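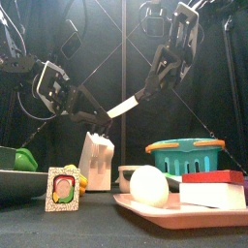
1/ The Kindberg Residents' Association is issuing new guidance on the storage of household goods in shared buildings. This thread sets out the main points for tenants, owners and building managers. The guidance covers homes where space is short and where one surface often has to serve several uses. A dark tabletop crowded with household objects and toy foods, with a tall white package standing among them, will be familiar to many families in our buildings. The Association does not regulate how residents arrange their own rooms. It does set rules for what may be kept in halls, stairwells, basements and bicycle rooms, and those rules have changed.

2/ The full text was approved by the board on May 13, 2022. It replaces the storage rules adopted under the previous building agreement, along with all notices posted on that subject in the lobbies. Where an older notice is still on display, the new text applies.

3/ The guidance applies to all 324 apartments in the Louro and Diltness buildings. It does not apply to the row houses on the east side of the property, which are covered by their own agreement. Owners who rent out an apartment are asked to give a copy to their tenants.

4/ Halls and stairwells. Nothing may be stored in a hall or on a stair landing at any time. This includes shoe racks, strollers, folded carts, plant stands and boxes awaiting pickup. A doormat is allowed if it lies flat and does not reach past the door frame.

5/ Items found in a hall will be tagged with the date and the apartment number, if known. The owner has seven days to remove a tagged item. After that it will be taken to the holding room in the basement of the Louro building. Items that block an exit will be moved at once, without a tag.

6/ Strollers and walkers. The Association received many comments on this point during the review. Each entrance now has a marked bay next to the mailboxes for strollers, walkers and wheelchairs in daily use. The bays may not be used for bicycles or scooters. Residents who need a space closer to their door for medical reasons should write to the building office, which will reply in writing.

7/ Basement lockers. Each apartment is assigned one locker, and the number is listed in the lease or deed. Lockers may not be traded or sublet between residents. Goods must be kept at least 50 centimeters below the sprinkler heads. Paint, fuel, propane, fireworks and car batteries are not allowed in any locker.

8/ Food in lockers. Canned goods and sealed jars are allowed. Flour, rice, pet food, birdseed and other dry goods are not, even in plastic bins. The pest control report filed in January found moth damage in both basements, and the cost of treatment was $1,225. The board has decided not to pass this cost on to individual residents.

9/ The remaining posts concern storage inside the home. They are offered as advice only and carry no penalty. They were prepared by board member Zdzisław Tokarz with help from the building office, and they draw on questions sent in by residents over the past winter.

10/ Kitchens. Most apartments in the Diltness building have a single run of cabinets and no pantry. The office suggests keeping heavy pots in the lowest cabinet, dishes in daily use at chest height, and seldom-used items above. Wall shelves may be added without approval if they are fixed to an inside wall. Shelves on an outside wall require a permit from the office, as the vapor barrier must not be pierced.

11/ Utensils and pans. Long-handled tools take up more drawer space than any other kitchen item and are better hung or stood in a jar. Pans may be stacked with a cloth between them. Families whose children keep toy kitchen items near the real ones may wish to give the toys a low drawer of their own, away from knives and the stove. 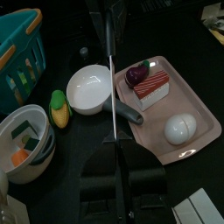 12/ Closets and bedrooms

Closets on outside walls can collect moisture in cold weather. Residents should leave a gap of a few inches behind stored clothing and should not place cardboard boxes directly on the floor. Mold should be reported to the building office as soon as it is noticed. A report does not affect the security deposit.

13/ Balconies. Chairs, a small table and potted plants are allowed. Cabinets must be lower than the railing and must not be attached to it. Balconies may not be used to store mattresses, appliances or household trash. Charcoal grills remain prohibited.

14/ Bulk pickup. Large items may be placed in the fenced area behind the Louro building on the evening before a scheduled pickup. Residents must book a place through the Association's page on Gruveo or by calling the office. Items left without a booking will be removed at the owner's expense.

15/ Appeals. A resident who disagrees with the removal of an item may write to the board. The letter should state the apartment number, describe the item and give the place where it was kept. The item will be held until the board has replied.

16/ Printed copies of the guidance are available at the building office in large type on request. Questions about locker numbers should be sent to the office and not posted as replies to this thread, which is not checked daily.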